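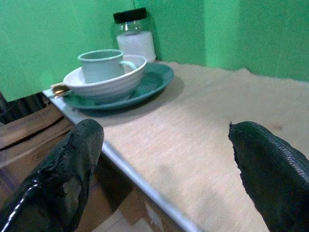
Eating from the pantry for a month

2024-06-23

We move in August, and I don't want to pay to haul canned tomatoes across the state. So for four weeks I'm cooking from what we already have, with a limit of $20 a week for milk, eggs and fresh vegetables.

I wrote everything down first. It took most of an evening. We had 4 bags of red lentils, all opened, and a lot more rice than I would have guessed. The oldest can was chickpeas from the Holline store, which closed before my son started school. I threw that one out.

The first week was easy. Lentil soup, rice and beans, pasta with tuna. I spent $16 and most of that went to onions, eggs and a cabbage. The second week was harder. I had used up the good pasta and was left with half a box of lasagna sheets and some orzo. Broken lasagna sheets cook fine in soup if you give them a few extra minutes.

Joyce Shemweta from my old office sent me her recipe for rice with split peas. You soak the peas for 60 minutes, fry an onion until it is dark, then cook it all in one pot with a bay leaf. I left out the cloves. We had it twice and my son asked for it again, so it stays.

I don't serve any of this in a fancy way. Soup goes in a bowl, the bowl goes on a plate, and the bread goes around the edge.
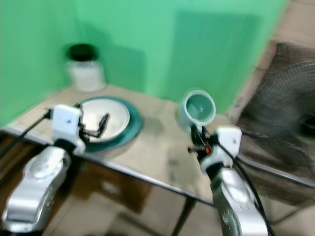
What is left

Two bags of flour, the cornmeal, a jar of molasses and more dried beans than we can eat by August. The molasses was for a gingerbread I never made. I may try it in baked beans this weekend if it isn't too hot to run the oven.

The freezer is next. There is a pork shoulder at the bottom and several tubs with no labels. I thawed one last night hoping for chili and got applesauce. We had it with pancakes, which used up some of the flour.

If anyone has a use for cornmeal other than cornbread, leave it in the comments. My husband doesn't like polenta.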